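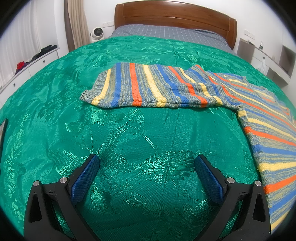 Hand-held gripper built at Garnness workshop gets its turn on the laundry

October 2, 2020

A pair of hand-held grippers put together by members of the Garnness shared workshop has moved from the workbench to the bedroom, where the builders are using the tools to handle clothes.

The project is called Filip. Each tool has two black fingers with ridged blue pads on the inside faces, and the fingers open and close through a set of linkage bars. The person holding it does the work a robot arm would otherwise do. The builders plan to put the same fingers on a motorized arm later, once they are satisfied with the way they hold cloth.

Veronica Mihăilă started the build after an earlier single-finger hook proved useless with anything softer than cardboard. She drew the new fingers herself, and Sebastian Surdu worked out the linkage. The parts for the pair cost 217 dollars, paid for by the two of them. That figure leaves out the first set of pads, which were too smooth and went into the scrap bin.

"Blocks are easy. You close the fingers and the block is still a block," Mihăilă said. "With a sweater you pick up a sleeve and everything else changes shape."

The present work is on knitwear. A garment is spread out on a bed, and the person with the grippers takes hold of a sleeve or hem and folds it toward the middle. Surdu said a bed was chosen over a table for its size and because the cover gives a little under the fingertips.

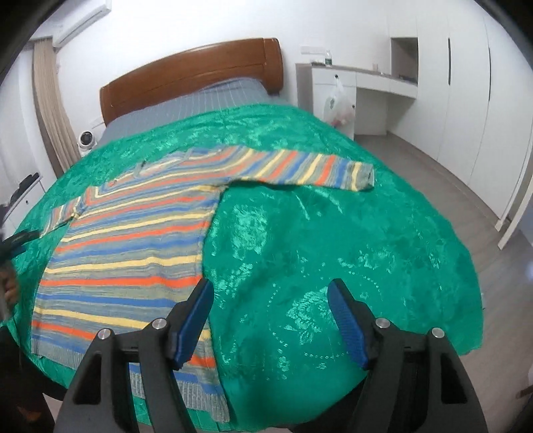

The striped sweater laid out on the bedspread, with the gripper open over it.

Knits have turned out to be harder than the shirts the group began with. The fingers can pinch the top layer of a sleeve and leave the lower layer where it was, or they can catch the bedspread as well. Surdu has been changing the angle of the tips to deal with both problems. The current version is the third, and he expects to make at least one more before winter.

The pads are held on so that they can be swapped when worn. Wayne Goodall, who looks after the workshop's tool room, cut the latest set and keeps a log of how each one lasts. The longest-lived pad so far was used for 645 grips before its ridges were too worn to hold a cuff.

Two other members, Isauro Valdovinos and Irina Căpraru, are working on the arm. It will sit on a rolling stand that can be pushed up to the side of a bed. Valdovinos said the stand is finished and the shoulder joint is on its second motor, the first having been too weak to hold the arm straight out. Căpraru is writing the control program and has asked for the finger dimensions to stay fixed from now on.

The group hopes to have the fingers mounted on the arm in November. Towels will come first, followed by T-shirts. Sweaters will stay with the hand-held version for the time being.

Drawings for the fingers and a parts list are kept in a binder at the workshop, and members may copy them. Anyone interested in helping with the stand or the wiring can leave a note for Goodall in the tool room.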